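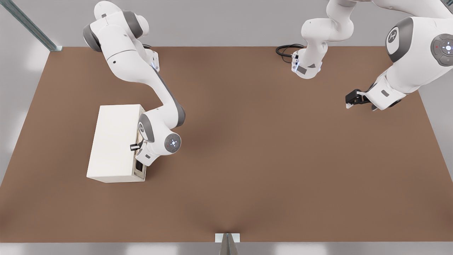 Question
Club de robotique, niveau lycée, épreuve « ouverture de tiroir » à deux bras en simulation. Notre politique est apprise par imitation sur 281 démonstrations. En évaluation, le taux de réussite change fortement d'une exécution à l'autre avec les mêmes poids : 29 essais réussis sur un lot, nettement moins sur le suivant. Faut-il fixer la graine aléatoire pour l'évaluation, ou augmenter le nombre d'essais ?
Posée le 14 février 2023, catégorie Simulation / Concours scolaires

Réponse 1 (acceptée)
Les deux, mais pas au même endroit. Fixez une liste de graines, une par essai, et enregistrez-la avec les résultats. Chaque version de la politique est ensuite évaluée sur la même liste. Une graine unique pour tout le lot ne suffit pas : si un essai se termine plus tôt, il consomme moins de tirages et tous les suivants sont décalés.

Points à vérifier avant de relancer un entraînement :
- la réinitialisation remet bien à zéro les vitesses articulaires, et pas seulement les positions ;
- la position initiale du tiroir est réécrite à chaque essai (avec Stitel, l'état de la glissière est conservé si on recharge seulement les bras) ;
- le critère de réussite est évalué sur plusieurs pas consécutifs. Un seuil franchi sur un seul pas compte des ouvertures par rebond ;
- la durée maximale est exprimée en pas de simulation et non en secondes. Chez nous c'est 600 pas, au-delà l'essai est compté comme échec.

Pour la taille du lot, calculez l'intervalle de confiance binomial. Avec quelques dizaines d'essais il est trop large pour départager deux versions proches. Nous faisons 3000 essais sans rendu graphique pour la version remise au jury, et un lot réduit pendant la mise au point.

Réponse 2
même souci l'an dernier avec le kit Lüthi. on a baissé le pas de temps du solveur et ça s'est calmé, je ne sais pas trop pourquoi. par contre c'est beaucoup plus lent

Réponse 3
Attention au règlement de la coupe Durnon : les graines du jury ne sont pas communiquées. Si vous choisissez vos hyperparamètres sur votre liste fixe, gardez une seconde liste que vous n'utilisez qu'à la fin. La date limite de dépôt est en mars, prévoyez le temps de calcul.
Pour le second bras, vérifiez aussi que sa consigne est maintenue quand il n'intervient pas. Dans l'environnement Cliltilano, une action nulle en mode relatif laisse dériver la pose de quelques millimètres par essai. En mode absolu, le problème disparaît.

Commentaire de l'auteur de la question
Merci. C'était la glissière, elle restait entrouverte d'un essai à l'autre. On passe à une liste de graines par essai.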